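Wesville shop puts gripper pads on a fixed inspection schedule

WESVILLE, 21 Jan 2025 - The Serrano automation shop in Wesville has moved its hand-held gripper tools to a fixed maintenance schedule, with finger pads inspected every 40 operating hours and measured against a written wear limit. Until now pads were changed when an operator reported slipping.

The schedule covers 20 tools of the same pattern. Each has two linked arms carrying a block-shaped pad, and the pads are treated as consumable parts.
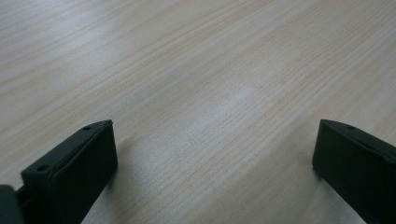
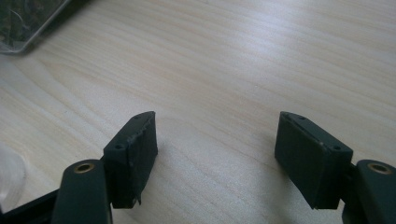
Gripper fingers open over a wooden tabletop. The second picture shows worn edges and chipped material on the left pad; the right pad is in better condition.

Under the new procedure the technician opens the fingers fully, wipes both inner faces and checks the lower edges for chipping or lifted material. Pad thickness is then measured at 4 points and entered on the tool's card. A pad that fails at any one point is replaced, and its partner is replaced with it, even if that one is still within limits. The shop found that a new pad working against a worn one closes off center and leaves small parts sitting at an angle.

Uneven wear was the main finding of a review begun in September. The shop went through 114 service entries and found that most early pad changes involved damage on one side only. The review did not settle on a cause. Two possibilities are still being looked at - contact with the work surface on approach, and play in the arm pivots.

Pivots are now checked at the same inspection. With the tool clamped, each arm is moved by hand across its direction of travel, and any movement that can be felt at the pad tip sends the tool to the bench. Screws are set with a torque driver after a pad change and checked again at the end of the first shift.

Replacement pads are molded in Brornbridge and delivered in matched pairs. The shop has also asked for a trial batch with a larger radius on the lower edge, the area where most of the chipping was recorded.

The Hilcombe site, which runs the same tools on a smaller scale, will keep its present arrangement until results from the trial batch are in. Wesville expects to fit the first of those pads next month.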